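Imetti Zweiarmzelle, Wartungspaket Greifer und Handgelenk

Das Paket richtet sich an Betreiber, deren Zelle inzwischen greift, wie andere Leute Socken anziehen: meistens richtig. Enthalten sind zwei Paar Greiferfinger, Schrauben, ein Kabelsatz und eine Anleitung, die man vor dem ersten Drehmoment lesen darf. Finger nach 600 Betriebsstunden tauschen, Schrauben am Handgelenk alle 200 Stunden nachziehen. Danach die Greiferkamera neu einmessen. Beide Finger müssen dabei von unten ins Kamerabild ragen, sonst kennt die Software ihre eigenen Hände nicht.
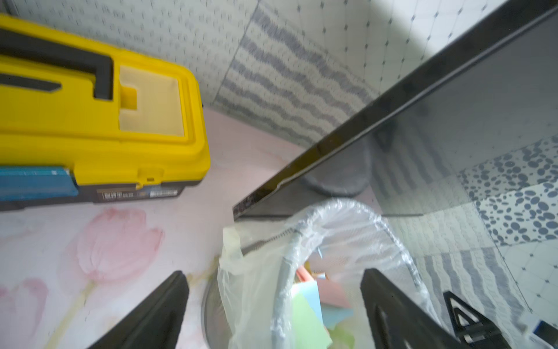
Anca Stoica: Das Einmessen dauert bei uns 12 Minuten pro Arm, in der Anleitung stehen fünf. Die Finger selbst sitzen gut. Den Kabelsatz bitte länger machen, beim linken Arm spannt er in der Streckung.

Der Kabelsatz ist seit August auch in der langen Ausführung lieferbar (Zusatz L bei der Bestellung). Bitte am Handgelenk eine lockere Schlaufe lassen. Stramm verlegt sieht es ordentlicher aus und hält fast 300 Stunden.

Vor dem Einschalten Werkzeug vom Tisch nehmen. Die Zelle räumt gern auf, hat aber eigene Vorstellungen davon, wohin eine Zange gehört.
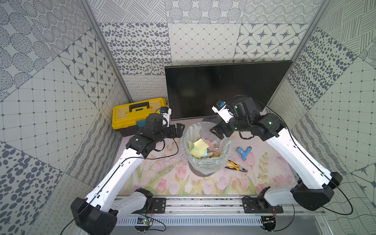

Zweiarmzelle mit Kameramodulen an beiden Handgelenken, Arme auf gemeinsamer Aluminiumschiene.

Passend für: Imetti Zweiarmzelle, Schienenmontage
Nicht passend für: Skenov Einzelarm
Vertrieb und Ersatzteile: Ikeo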